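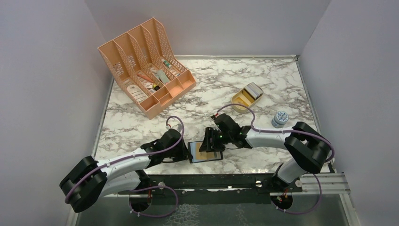
A marble-patterned tabletop with light walls on three sides.

Marble look stays the favourite in Geladville

Buyers of worktops in Geladville still prefer the marble look, according to a survey which the trade group Merrick published in May 2018. The group received answers from 2,619 households, and the white and grey patterns came first, before plain colours and dark stone.

Tamsin Whitelaw of Merrick said the result was a surprise for many shops. "We expected that people are tired of it -- but they still ask for it every week," she said.

Price remains the main worry. Rangi Rakena, who fits kitchens in Trerketow, said his customers often wait up to nine weeks for real stone, and some of them then choose a cheaper printed surface.

Merrick will repeat the survey in December, this time also with questions about colours of floors.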